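3.2 Doors, codes and the people who forget them

The second part of the study concerned the entry code, a technology which most of our respondents regard much as they regard their dentist: necessary, and best thought of as seldom as possible. We interviewed 87 tenants in two converted office buildings, Poreck House and the Hedegaard annex, both of which had replaced metal keys with keypads or electronic locks within the previous two years. Interviews were conducted in hallways, where the tenants had strong feelings, and later by phone, where they had fewer.

The building managers had supplied us with an official account of how codes were issued. Each tenant received a private code on moving in, changed it after the first month, and shared it with no one. We found 27 tenants who had changed their code even once. The rest were still using the one on the welcome letter, and several offered to read it to us so that we could check it against our notes. We declined, in keeping with our ethics approval, though in two cases not quickly enough.

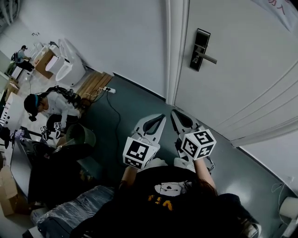 Interior doors have received very little attention in the literature on access, which prefers front doors, gates and the occasional turnstile. Yet it was the interior door that our respondents talked about, often at length. A front door keeps out strangers, and tenants were on the whole in favor of that. A door between a hallway and a supply room keeps out one's neighbors, and one's self when carrying something. The type we have in mind is the white interior door in a white frame with a black electronic lock and a silver lever handle (Figure 4), and it produced a complaint we had not planned for: people with both hands full do not put things down to work a lock. They use an elbow, or they call out to whoever is inside. One tenant at the Hedegaard annex described waiting outside the supply room with two bags of potting soil until somebody came out, a strategy she rated above entering her code.

Figure 4. Electronic lock and lever handle on an interior door.

Propping was the other common answer. The logs from the annex record 718 "door held open" events over the month of October, a figure the manager attributed to a faulty sensor. Ramasamy, who spent most of that month in the same hallway, attributes it to a folded pizza box. Her field notes follow the box through several positions and one replacement. When it was removed after a fire inspection, a rubber wedge took over by lunchtime, and no tenant we spoke to claimed to know where it had come from.

We would be cautious about reading any of this as carelessness. Tenants who propped the supply room were often the same ones who double-checked the front door at night, and they saw no conflict between the two habits. Security, as they used the word, belonged to the edge of the building. Inside it, a locked door was mostly an opinion held by management. Section 4 takes up the managers' side, beginning with the laminated signs.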